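Left a permanent job for a short contract – was I wrong?

wattlebird_jen
Joined: February
Posted 7/21/18

Hi everyone, long-time reader, and sorry in advance for the essay! I spent six years in accounts at Skudden, good people, decent super, and a manager who remembered birthdays. Last month I handed in my notice to take a contract with Wistivix, doing the training work I've wanted to do since uni. It's 62 dollars a week less and there's no promise of anything at the end. My partner is thrilled. My sister thinks I've lost the plot, and we've had a few rather stiff phone calls.

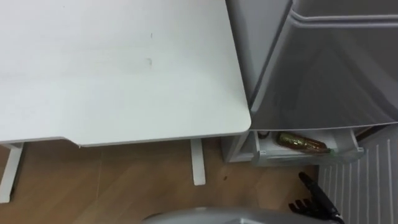

My new role is mostly from home, so I've been setting up the spare room and trying to feel like a grown-up about it. I keep going over the sums (I have 1,863 put aside after bills, which felt like a lot until I said it out loud). The white desk is in, the little grey fridge is beside it, and I still catch myself wondering if I should ring Skudden and grovel. Did anyone else feel this wobbly at the start?

old_mate_rob
Posts: 954

Congratulations, Jen, and I mean that warmly, but I'm with your sister on this one. I went contracting at Multix when my kids were small and the gaps between jobs nearly did us in. Permanent work is worth a great deal more than people give it credit for. Please get three months of bills saved before you do anything else.

Yevdokiia Pavliuk
Posts: 30

Rob, I do see your point, but she has already resigned, so telling her to save first is a bit late, isn't it? I left Didenko on much the same terms and was wobbly for the whole first winter. It settled. Jen, ask Wistivix now how much notice they give on renewals, and get the answer in an email. My own contract said nothing and I spent weeks fretting for no good reason. 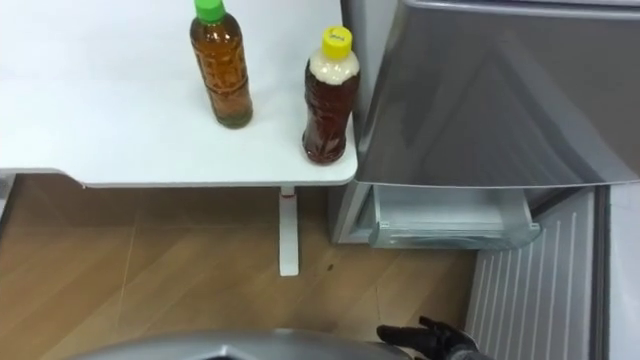 The other thing I'd say is don't try to win your sister over. Mine came round in her own time, mostly when I stopped bringing it up at every family lunch – I was exhausting, looking back.

old_mate_rob

Fair enough on the timing. I still wouldn't call it fretting for no reason, though. Some of us did get the bad phone call.

wattlebird_jen

Thank you both, truly. Emailing them about the notice tonight, and I'll look at the savings too, Rob.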